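Why I finally gave up on the big weekly shop

Wednesday, June 17, 2026

So I've been putting this off because I knew my sister would read it and be smug, but here we are. I no longer do the big Saturday grocery run. Eleven years of it, gone!

Some background. When we moved out to Dadley, the nearest decent supermarket was a 21 minute drive, and I got it into my head that the sensible thing was one giant trip a week. I had a list. I had a list for the list. I'd come home with a trunk full of stuff, spend an hour putting it away, and by Thursday we'd be eating toast because everything green had turned to soup in the bottom drawer.

Then in April I did something I'd been avoiding for years and added up our food receipts. The total for the first three months was $2,448. For two adults and a kid who mostly eats plain noodles! I went through it all with a highlighter and marked everything I could remember throwing out (there was a lot of fennel, I don't know why I keep buying fennel) and it came to $451. I had to go sit on the back step for a bit.

My neighbor Cornel has never done a big shop in his life. He walks down to Matei, the little corner store by the bus stop, pretty much every day, buys what he's going to cook that night and walks home again. I always thought this was a retired person's luxury. But it's on my way back from work, and I was driving right past it five days a week – so I tried it.

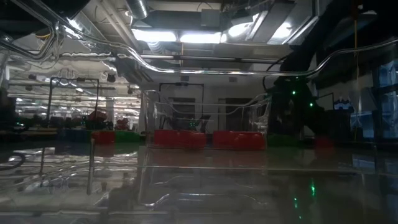

Red tubs, clear bin.

The first week was rough, I won't lie. I'd stand there at 5:40 with no idea what I wanted to eat, hungry and cranky, and come out with crackers and an onion. What fixed it was deciding on dinner at breakfast, while I'm waiting for the coffee. I write it on my hand if I have to. Soup, eggs, that chickpea thing, whatever.

The pantry stuff I still buy in bulk, by the way. Rice, beans, oats, flour, the big tin of olive oil. I get those every 2 months from the warehouse place in Helotport and that trip is almost fun now, because we get lunch at the dumpling counter afterward and nobody's ice cream is melting in the car.

The fridge is half empty most days and it still makes me a little nervous when I open it. My mother would have called that an emergency. But I can see the back wall, and I haven't thrown out a single bag of spinach since May.

Next up is the freezer, which has things in it from before we had the dog. If anyone has a good use for four bags of frozen rhubarb, leave me a comment, please!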